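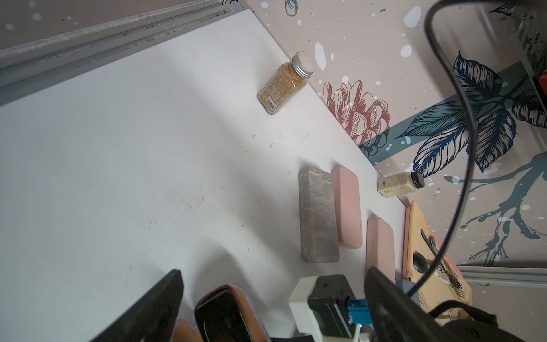 Mollus can build your household list from barcodes, and the sales page makes this sound quicker than it is. Scanning works well on packaged goods that are still in the store's catalog. It works less well on small glass. A spice jar like the one lying on its side near the wall has its barcode on a white label low on the glass, and the scanner often needs several tries at a code like that. If it fails 3 times, type the item in.

4.1 Before you start

1. Install Mollus on one device only. Syncing can wait until your list is worth copying.
2. Turn off Smart Guess in Settings. It fills in a brand and a price, and both are often wrong.
3. Create your rooms first. Items added without a room go to Unsorted, and the app has no bulk move.

Note: The free plan stops at 300 items. The counter includes deleted items until you empty the trash. 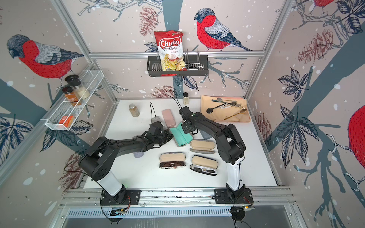 4.2 Adding items by photo

1. Tap Add, then Photo.
2. Fill as much of the view as you can with one item.
3. Read the suggested name before you tap Save. Patterned surfaces confuse it, and it will offer "tile" or "countertop" for almost anything with veins in it.
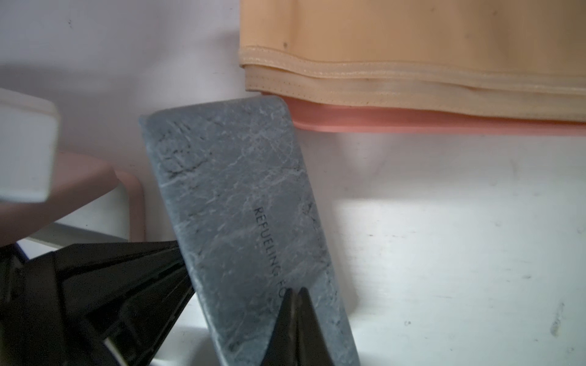
Gray with white veining and rounded corners. Enter the name by hand.

4. Add a value only if you have a receipt. The built-in estimates come with no source, and we would not send them to an insurer.

Caution: Retaking a photo erases the notes field. Copy your notes out first. Toshiko Yagi reported this in February and version 13 still does it.

4.3 Containers

A container can hold other items, up to 23 of them. Mark it as a container when you create it. The switch is grayed out afterward.
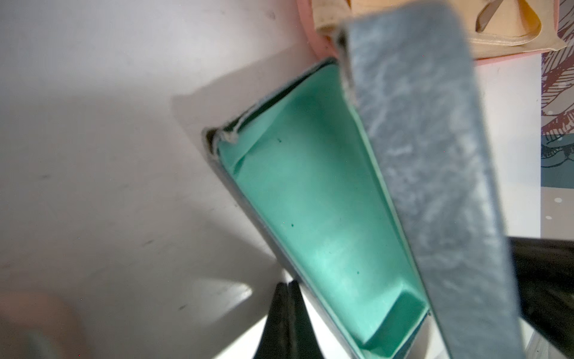 Mint-green tray with a thin metallic rim.

1. Save the container with its own photo.
2. Open it and tap Add Inside.
3. Go back to the room view and check that the contents are listed. If they are missing, close the app and open it again before you re-enter anything.

For exporting the list to Flosum, see 4.6.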